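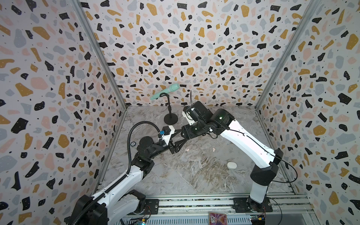
Our project began with a very ordinary grumble, namely that small things get put down on a busy surface and then can't be found again. Ragnheiður Brynjólfsdóttir and I share a study room at Bronddale, and between us we must have spent a good part of last winter hunting for earbuds, pen caps and the like. So for our surfaces module we decided to look at how patterns affect finding things, and I am very glad we did, as it turned into a lovely piece of work (if a slow one!). The walls we chose have a terrazzo pattern, with chips of black, mustard yellow, blush pink and pale blue-grey on white, and the floor is a grey marble effect with white, beige and brown veining. A plain black microphone stand near the back wall shows how well a dark, simple shape holds its own against all that speckle.

What we asked people to do

We invited 57 students to look for small objects on patterned and plain surfaces, and 55 of them finished every round. Each person sat at the same distance and told us when they had spotted the object, and Ragnheiður wrote down the time while I kept everybody supplied with tea. In all we had 143 usable timings, which took us far longer to type up than either of us had expected.

Ketill Mogensen, our tutor, suggested that we think about pale objects as well as dark ones. I had rather assumed that anything pink would stand out, but a pale pink is quite a gentle colour, and the terrazzo has pink chips of its own. An earbud case is a good thing to think about in this respect – it is small, rounded and something most of us own, and opening the lid gives it quite a different outline.

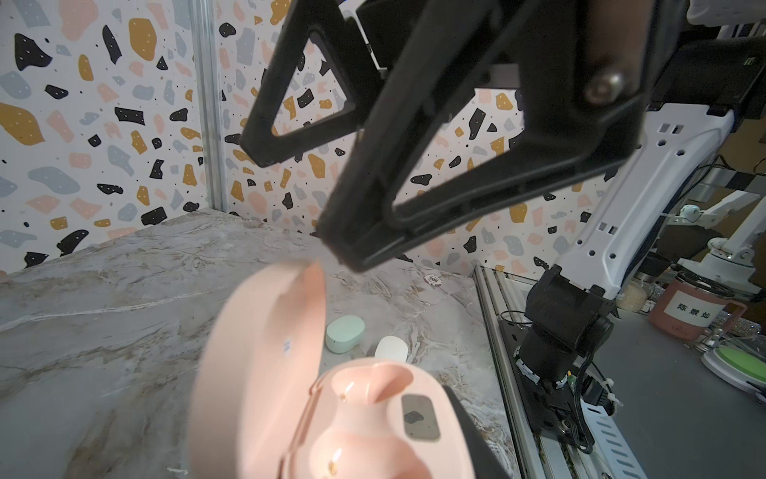 What we found

Dark objects were found sooner on both surfaces. Pale ones took longer against the terrazzo, and several people told us they had looked straight at them and carried on searching. We would like to repeat the rounds in March with softer lighting.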